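Sun 13 February

Room notebook, lighting and ventilation. Continues from the November pages.

Came in to finish the fixture survey before the Ogbonna quote expires. Readings taken with the Hirano meter, sensor flat on the desk surface, blinds down, all tubes on for 20 min before the first reading. Meter zeroed twice. The second zero drifted by one digit, left it.

**Illuminance**

- Center desk: 407 lux
- Low desk toward the whiteboard: not logged, meter battery warning. Repeat.
- Floor level, middle of room: skipped, no use to us

407 is fine for general work and a bit thin for anyone soldering or reading small part markings. The old page has a higher value for the same desk, but Efe Nwachukwu took that one with the sensor held in the hand at chest height, so the two can't be compared. I have put a pencil note next to the old number. From now on: sensor on the desk, person stands back at least one arm's length. A dark shirt leaning over the sensor drops the reading more than I expected.

The long fluorescents run with the beams, and the curved panels between them spread the light better than a flat ceiling would. I would keep the fixture positions as they are and change tubes only. Ogbonna wants to move the row nearest the rear wall forward. That adds conduit work and does nothing for the desks.
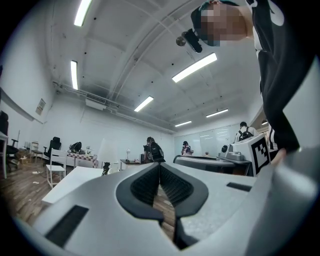

Glare on the whiteboard is the real complaint. The surface is glossy and it picks up the ceiling lights, so from a seat in the middle of the room part of any diagram is washed out. Options, cheapest first:

1. Tilt the top edge of the board forward with spacers. Try 2 degrees, check from three seats.
2. Louvers on the rear fixtures only. Ruko lists a clip-on type, need to confirm it fits the tube spacing.
3. Matte film over the board. Last resort, dry-erase ink ghosts on it.

Start with 1. Spacers can be cut from scrap.

**Ventilation**

Unit is up by the pipe run, on the left as you face the whiteboard. Wiped the grille and vacuumed behind it. Measured the noise at the nearest desk with the fan on high: 46 dB(A). On low it is below the point where I trust this meter, so no number. There is a faint rattle on high that stops when the grille is pressed at one corner. Probably a clip. Foam tape for now.

Did not open the housing. The filter part number in the old log is unreadable, ask Privora for it along with the service interval.

The pipes next to it are painted white like everything else and carry no labels. Someone should trace them before any drilling on that side. I followed one as far as the rear corner and lost it behind a beam.

**Cost**

Ogbonna quote as it stands is 2,194, including the fixture move. Asked for a revised figure without the move and with louvers as a separate line. No point in comparing against anything else until that comes back.

**Open items**

- New battery for the Hirano meter, then repeat the low desk
- Spacers for whiteboard - Efe
- Small poster on the left wall: stays where it is unless the pipe tracing needs the wall clear
- Check the ballast hum again in the evening when the room is quiet
- Backpacks: hooks or a shelf by the door. The floor between the desks is a walkway and has to stay one when the ladder is out.

Ladder is back in the corridor, locked. Meter is in the second drawer with the battery door taped, do not use it until the battery is changed.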